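Re: [keltus-dev] Grasp planner picks the wrong yaw on long bars
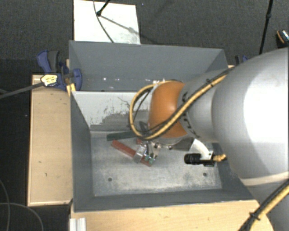
Zoia Skoryk wrote on November 2, 2023:

> Before you change the planner again, please check which frame the
> yaw is computed in. We had the same thing on our cell. The detector
> gave the long axis in camera coordinates and the planner took it as
> if it were in bin coordinates. With the camera on the wrist, the
> error changes with every view pose, so it looks random in the logs.
> Also, what do you do when two bars overlap in the mask? We drop the
> pick if the mask is not one connected piece.

Thanks Zoia. I went through the transform chain and you were half right. The yaw was in the camera frame up to the merge step, and the merge step converted it, but it used the latest wrist pose instead of the pose at the image timestamp. When the arm was still settling after the view move, the two could be far enough apart to matter.

I have changed the lookup to use the image timestamp and to fail if no pose is buffered for it. The buffer now holds 500 poses. It is on the branch bar-yaw in the Flinow repository. Thaddeus, please look at the part in pose_buffer, because I was not sure whether the lock is needed there.

I replayed the old logs against both versions. There are 314 recorded picks on long bars. The old code had the yaw off by more than 4 degrees in a good share of them, and nearly all of those come from views taken right after a long move. With the new lookup the ones left over are all overlap cases, which brings me to the second question.

For overlaps we do not drop the pick at the moment. The red and green bars segment fine by color, but a red bar lying under another one comes out as two pieces, and the axis fit runs on the bigger piece only. If that piece is short, the fit is poor. I would prefer to join pieces of the same color when their axes agree, and drop the pick only when they do not. Dropping every split mask would leave us with too few candidates in a full bin.

Two smaller things:

The wait after the view move is still 300 ms. I would like to remove it once the timestamp change is merged, but not in the same commit.

The collision model for the wrist has no volume for the cable loop. The planner treats that space as free, and near a bin wall it is not. Bartosz had a capsule model for this in the Citthorpe setup – if you still have the file, please send it to the list.

I will post the joined-mask version when the replay is done.

Teodor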